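Blurry frames and what we did with them

So I finally have numbers on the blur thing! If you read my December post you'll remember me grumbling that a big chunk of our handheld gripper recordings looked like somebody had smeared them with a thumb. Réjean wanted to throw all of those frames out. I wanted to keep them. We bet lunch on it.

We took 340 demos of clearing groceries off a table and trained 2 policies – one on everything, one with the blurry frames filtered out. Same network, same training time, then 40 tries each in Josefien's kitchen.
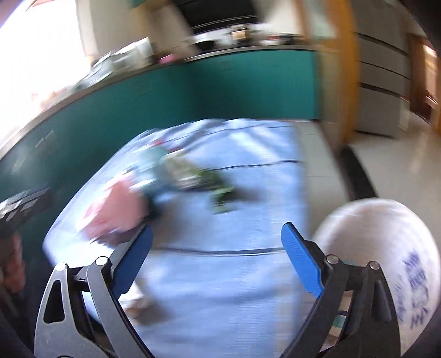 What the filter throws away

Frames like that one, mostly. The jaws stay pretty sharp because they move with the camera, and the kitchen behind them goes to streaks. My hunch was that the streaks tell the policy something about how fast the hand is going (Lise thinks I'm reading too much into it, and she may be right).

Anyway, the policy trained on everything finished 70 percent of its tries. The filtered one did worse, and it was worst on the quick swing toward the table, where the filter had left big holes in the demos. It would hesitate, drift a little, and then close on nothing.

Next I want to try dropping only the very worst frames and see if that beats both. Réjean still owes me lunch, and I'm thinking dumplings.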